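Household Chores Working Group: Minutes
Held 25th June at the Hotport office, second floor

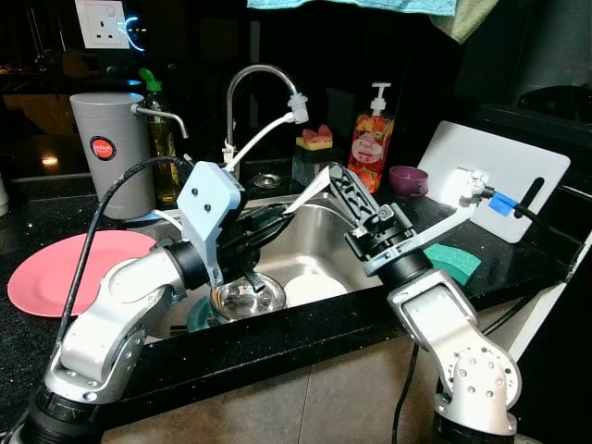 Present: Benito Herrero (chair), Maximiliano Llorente (minutes), two from Prorken, one from the Marín store by phone. Apologies from Fellov.

1. Minutes of the last meeting
Accepted with one change. The January figure for folded towels should say "attempts" and will be corrected.

2. Dishwashing
Benito went over the question the group was set up to answer, whether a pair of arms can clear a home sink without a person standing by. His view is no, not yet. Plates and bowls can be picked up one at a time when they are well apart. Stacked dishes are still the main trouble, especially a plate under a bowl, and steel bowls are harder than white plates for the vision software.

The log now holds 813 dish pickups. Prorken asked that drops and missed grips be kept in separate columns. Agreed.

There was a long discussion about scrubbing. Maximiliano said moving a dish and cleaning a dish should be scored as two jobs. Prorken would like one score, as that is what a customer would ask about. Left open.

3. Time per load
A load of 7 dishes took 15 minutes at the last timed run. Benito does not want this quoted outside the group until it has been repeated. A person does the same load much faster and also wipes the counter.

4. Shop floor
Marín reported on shelf restocking. Boxes are fine. Bags of rice and anything soft still go to staff. The store will try again with over 200 items after the summer stock change, and wants the aisle closed while it runs. Prorken to send the safety sheet first.

5. Laundry
Held over. Fellov was to present.

6. Other business
Spare gripper fingers are to be ordered through Hotport from now on. The shared folder is nearly full and old video should be moved by whoever put it there.

Actions
Benito: repeat the timed run, same dishes.
Maximiliano: split the log columns, correct the January minutes.
Prorken: safety sheet to Marín, written proposal on scoring.

Next meeting to be set by email once Fellov confirms.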